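Folding and sorting at Clodard - the cloth cupboard gallery

Print this page | E-mail this page

Welcome to the cloth pages, which have grown rather longer than I ever meant them to. We started keeping towels and dusters properly at Clodard one December, when the old cupboard by the stairs would no longer shut, and somebody brought in two deep shelves from Trundeck to take the overflow. Before that everything lived in a heap, and you took whatever came out first - usually a tea towel with a hole in it.

When we finally turned the whole lot out on the floor there were 757 pieces, counting flannels, and I must say it was a lovely afternoon's work, with a pot of tea on the go and the radio playing. A good 200 of them went for rags. The rest were washed, dried and put away by colour, reds on the left and whites on the right, with the greys and blues sharing the middle because neither quite fills a shelf of its own.

The folding is the part people ask me about most. I like to fold in half, then in half again, and give the top edge a little shake before it goes on the pile. Soft, fuzzy cloths don't hold a crease the way linen does, so they go into baskets from Hema and are allowed to slump as they please. Buzatu, who supply our washing powder, also send us a bundle of 50 plain cloths every so often, and those are kept back for windows.

Click on a picture to see it larger, and do come back in a month or two, as I have a good many more to sort through and put up.
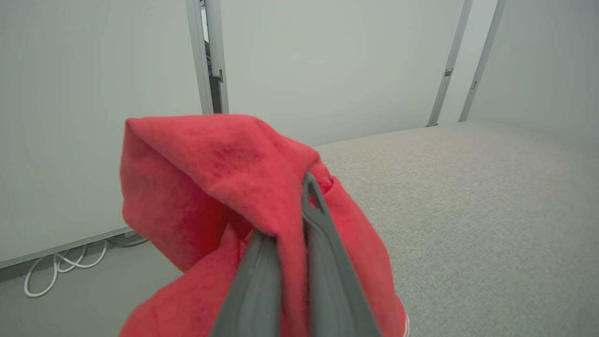
A red cloth in loose folds, with the deeper colour gathered in the creases. Reds are washed on their own, always.

E-mail this page to a friend | Print this page | Back to top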